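Londbridge lab puts two grippers to the test among the cherry blossoms

Visitors who wander into the automation lab at Londbridge this July may think for a moment that they have walked in on somebody's craft project, and the people who work there don't mind that one bit. For the past several weeks the small team has been comparing two sets of gripper fingers, known in the building as the Moma and the Barros, and they have been doing it on a tabletop dressed up like a garden in spring.

The idea came from Heloísa Pacheco, who runs the lab and who had grown a little tired of watching robots pick up blocks. Blocks are fine for a first week, she says, and she still keeps a drawer full of them, but the customers who call her want to know what happens with things that sag and tangle and catch on their neighbors.

"You pick up a cube and you learn about cubes," Pacheco said over a very welcome cup of coffee. "You pick up a piece of string and you learn about your fingers, your camera, your controller and your own patience, all before lunch."

The comparison calls for 200 tries with each set of fingers, using the same arms and the same wrist camera, with the controller settings left alone from start to finish. The Moma fingers are done with their share. The Barros fingers had reached 155 by the time of our visit, and the team was hoping to finish before the summer interns head back to school.

Pacheco is careful about naming a favorite this early, though she was willing to talk about what has gone wrong. In 39 of the Moma tries the string slipped out before the arm had finished its move, most often when the fingers closed on a single thin strand. The Barros fingers seem to hold thin strands better, she said, but they are slower to let go, and a fiber that hangs on at the wrong moment can drag a lightweight item along with it. She would like to see the last of the numbers before she says any more than that.

The camera has given the team plenty to talk about, too. Mounted down at the wrist, it gets a fine close look at whatever the fingers are holding, but greenery near the lens can take up a good part of the view. One of the interns has been going back through the recordings in the evenings and marking every stretch where leaves or petals get in the way — a long job, and one she volunteered for, bless her.

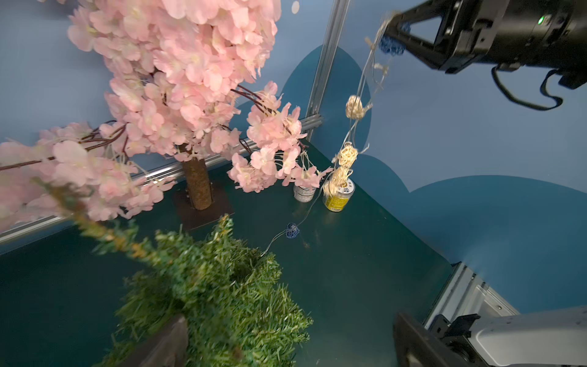 The wrist camera's view of a gripper holding a string of twine, with artificial blossoms at left and two small cans on the table.

Once the Barros tries are finished, the lab plans a shorter round with a different controller, from Skultedine, to see how much of the trouble belongs to the fingers and how much to the software moving them. Pacheco expects to share the results at an open afternoon at the lab, and neighbors are welcome to come by and try steering an arm themselves.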